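Print | E-mail

October issue
By the Andudow Staff

Small Church, Full Van

The youth group at Perron Chapel had 11 teenagers last fall. This June it took 39 people on its summer mission week at Larketti, counting the kids' friends, and the church paid for it without a bake sale.

The money came from a single appeal. The elders asked for $2000 and received $3882 in a month. They put $1000 toward the van rental and $500 toward food, and held the rest for families who could not cover the fee.

Mornings went to house painting and yard work. After lunch the teens met in pairs to practice telling their own story of faith in three minutes, then visited neighbors who had asked for prayer.

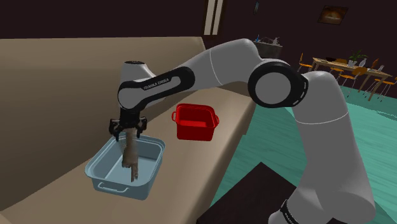 One mother wrote to the church office afterward that her son had never prayed out loud at home before the trip, and that he now says grace at dinner without being asked. She also wanted the training to start earlier in the spring, as he felt rushed.

The leaders agree. Next year's practice sessions begin in February, in the fellowship hall, at 6:30 p.m. Parents may sit in. Sign-up forms are at the Bruketti Street entrance.

Print this article | E-mail to a friend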